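I want to make the case for folding sweaters on the bed. All of them, every time, one by one, laid out flat with the sleeves stretched as far as they'll go. I have been doing it this way for two winters now and I have become the sort of person who brings it up at dinner.

For most of my life I folded sweaters in the air. You know the move. You pin the neck under your chin, flap the sleeves behind, let the bottom half drop over your forearm and put the whole lump on a shelf. It takes a few seconds and it looks fine until you pull out the one underneath, and then the pile slides and you spend the rest of the week with a heap. I blamed the shelf. I blamed the closet too, and at one point I bought dividers for it, which are now holding up seed trays in the garage.

What changed my mind was a secondhand stall at the Gravstead winter market. The woman running it had a long table and a stack of wool that came up to my ribs, and every single piece in that stack was the same width. She was folding as she talked to people. Down flat, smooth, one sleeve over, the other sleeve over, up from the bottom, done. She never hurried. I bought a gray cardigan I didn't need, mostly so I could watch her fold it.

I went home and tried it on the kitchen table, and the table was too narrow and had jam on it. So I moved to the bed, and the bed is perfect! It is the biggest flat surface in nearly any home, it's at a decent height if you kneel or don't mind bending, and the bedspread grips the wool just enough that a sleeve stays where you put it. A hard table lets everything skate. I will argue this point with anyone who owns one of those folding boards.

The sleeves are the part people rush, and they are the part I have come to love. Take one and lay it back across the body, from the shoulder over toward the far side, and leave the other out straight while you do it. Don't try to bring both in together. When you do them together they bunch at the armholes, and the bunch is what makes the pile lean. One sleeve at a time, with your palm running down it to the cuff, and you get a flat package with a tidy edge. The second sleeve goes over the first. Then the hem comes up, once for a thin sweater and twice for a thick one. 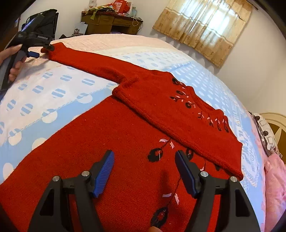
*By the home columnist of the Willoteo Weekly*

Red is the color that converted me fully, I think. Put a tomato red sweater on a white and pale blue bedspread and tell me you don't want to look at it for a minute before you put it away. And embroidery! A vine down the front with black looped flowers and little pink and white leaves, a band of black blossoms along the collar: that is hours of handwork, and in a drawer you see a strip of it at most. Lying flat on the bed you get the whole front at once. I own things I had honored with a hanger for years and never properly looked at until I started spreading them out.

Looking is half the argument, as far as I'm concerned. A sweater that gets folded in the air never gets inspected. A sweater that gets laid on the bed gets inspected whether you planned to or not, and you find things. A loose white thread end on one of the flowers, say. Moth holes the size of a lentil. The elbow that's going thin, the cuff that has started to curl, the mystery spot that might be soup. You find them while they are still small and you can do something about them with a needle and a bit of patience.

About those thread ends, please don't cut them on the spot. I did that once with a stitched yoke and lost a whole petal by the weekend. Turn the sweater inside out, draw the end through to the back with a blunt needle, run it under a few of the stitches there, and leave it a little tail. If you have never done it, practice on something you don't like much. It's a pleasing job for an evening and needs nothing you can't keep in a mint tin.

Now, the other side. I know the hanger people mean well. They say hanging is quicker and you can see everything in a row, and I grant them both. But wool is heavy, and embroidered wool is heavier, and a hanger puts all of that weight on two points at the shoulders. Anyone who has worn a sweater with hanger bumps knows the look. Cotton shirts, fine. Blazers, of course. Anything knitted goes flat, and I would go as far as saying that the closet rod has ruined more good sweaters than the washing machine has.

And then there are the rollers. I used to be one when I traveled, and I still think rolling is very good for a T-shirt in a suitcase. It does nothing for a thick knit. You get a bolster. Six bolsters in a drawer and the drawer won't shut, and the embroidery on the outside of each one rubs against its neighbor every time you open it. If you must roll, turn the sweater inside out first so the stitching is protected.

A reader wrote in last October, after I had mentioned all this in passing, to say that she had a job and children and could not be expected to hold a ceremony for every pullover. That's fair, and I have thought about it a lot! My answer is that I don't do it every day. Worn sweaters go over the back of a chair to air, as they always have. When the chair gets silly, usually on a Sunday, I clear the bed, put the radio on and do the lot. It's a nice half hour. The bed has to be made first, so I get that out of it as well, and the cat has learned to wait until I've finished. Mostly.

I'd also say that children are surprisingly good at this. They like the size of it. A grown-up's sweater spread out on a bed is enormous to a small child, it has arms, it looks like someone lying down for a nap, and folding the arms in is a game. They will not get the edges straight. Refold the worst ones later when they're out of the room.

As for where the folded ones go, I have no strong views, which will surprise my family. Shelf or drawer, either is good. I stack on a shelf with the heavy ones at the bottom and the fold facing out, so I can count on grabbing one without disturbing the rest. The red ones go together. So do the grays, although there are too many of those and I suspect the market stall.

If you only try it once, try it with the best sweater you own, the one you save. Make the bed, smooth the cover, lay it face up and pull the sleeves out long. Have a proper look at the collar. Then bring one sleeve across and see whether you don't want to do the next one too.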